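How to Mount a Small Wall Bracket on a Plain Painted Wall

Small brackets for a speaker, a sensor or a light monitor all go up the same way. The job is short, but a bracket on a big blank wall shows every mistake, so most of the time goes into measuring and into the backing plate. These steps are for drywall over wood studs, with a note on masonry near the end.

What you need

Bracket and its hardware bag
Backing plate, or a piece of flat board to make one
Stud finder
Level
Tape measure
Pencil and painter's tape
Drill and bits
Screwdriver
Sandpaper, 80 grit and something finer
White paint to match the wall
Hollow-wall anchors, if you can't reach a stud

Pick the spot

Hold the bracket against the wall and have a second person stand where people will normally be. Move it until both of you are happy with it. Don't center it just because the wall is empty. Off center is often better, especially if a desk, a door or a window pulls the room to one side.

Mark the middle of the bracket with a small cross of painter's tape. Leave it there for a day if you can. Walk past it, open the doors, pull the chairs out. If you keep looking at the tape and wishing it were lower, lower it.

Check what is behind the wall before you go any further. Run the stud finder across the area slowly, both ways, and mark the edges of the stud in light pencil. Most finders have a second setting for live wires. Use it. Be careful straight above and below outlets and switches, where cables usually run.

Make the backing plate

A lot of small brackets have a very small footprint, and the screw holes sit close together. On bare drywall that puts all the pull on a patch no bigger than a playing card. A backing plate spreads it out, and it gives you room to reach the stud even when the bracket itself has to sit a little to one side.

The Stullora brackets come with a plate in the box. The Pretelano ones don't, so you will have to cut your own. Cut it a little larger than the bracket on all sides. Sand the edges with 80 grit, go over them again with the finer paper, and wipe off the dust. Two thin coats of wall paint will do. Let the first one dry all the way, or the second one will drag.

Set the bracket on the plate and mark its holes. Then mark separate holes for the screws that hold the plate to the wall. Keep the two sets well apart so the screw heads don't land under the bracket. Countersink the plate screws.

Put the plate on the wall

Hold the plate over your tape mark, put the level on top, and draw a line along the top edge. Take the plate down and drill pilot holes where it meets the stud. If one side misses the stud, use an anchor on that side and follow the drill size printed on the anchor package.

Put all the screws in loosely, check the level again, then tighten a little at a time, going from one side to the other. Stop when the plate is snug. If you keep turning, the paper face of the drywall crushes and the plate will never sit flat again. 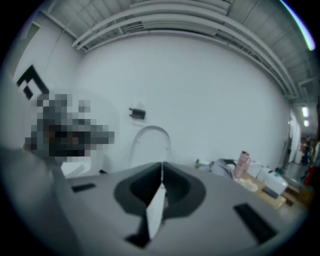

Once the plate is tight, try to rock it with the heel of your hand. It should not move at all. If it does, take out the screw on the loose side and look at the hole. A screw that spins without biting has missed the stud, and a longer screw in the same hole won't help. Move over and drill again — the old hole will be hidden by the plate anyway.

Attach the bracket

Most small brackets come in two parts, a base and an arm or head. Take them apart if you can and mount only the base first. The arm gets in the way of the screwdriver, and it makes the level hard to read.

Start the top screws, hang the base on them, then start the bottom ones. Level it, tighten the top, check, and tighten the bottom. Use a hand screwdriver for the last few turns. The screws that come with small brackets are often soft, and a drill will strip the heads quickly.

Fit the arm back on. Set the tilt before you hang anything, then tighten the joint until it moves only when you push it on purpose.

Load it

Look up the weight limit in the instructions for your bracket and stay well under it. The limit assumes the bracket is fixed the way the maker says, and that usually means into a stud. If yours is held by anchors, go by the lower of the two ratings.

Hang the device and wait an hour. Come back and look at the top edge of the plate. A thin dark line between plate and wall that wasn't there before means the plate is pulling away. Take the load off and find out why.

Cables

If there is a cable, bring it straight down from the bracket and clip it to the wall. A slanted cable is the first thing people see on a white wall. White cable covers with adhesive backs are fine, but wipe the wall first and let it dry, or they'll peel at the corners.

Leave a small loop of slack behind the device so the arm can turn.

Masonry walls

On brick or block you can usually skip the plate. Use a masonry bit and plugs that match the screws. Mark the depth on the bit with a wrap of tape, and vacuum the dust out of each hole before the plug goes in. A plug pushed into a dusty hole will turn with the screw.

Plaster over block can crumble around the hole. Start slowly, with the hammer setting off, until you are through the plaster, then switch it on.

Cleaning up

Rub out the pencil lines with a clean white eraser. A pink one will leave a smear that is harder to get off than the pencil. Fill any holes that ended up outside the plate with lightweight filler, let it dry, sand it flat with the fine paper, and dab on paint with a small piece of roller sleeve. A brush leaves marks that show in side light.

Keep the leftover screws and the hex key in an envelope with the name of the bracket on it. You will want the key the next time the arm has to be tightened.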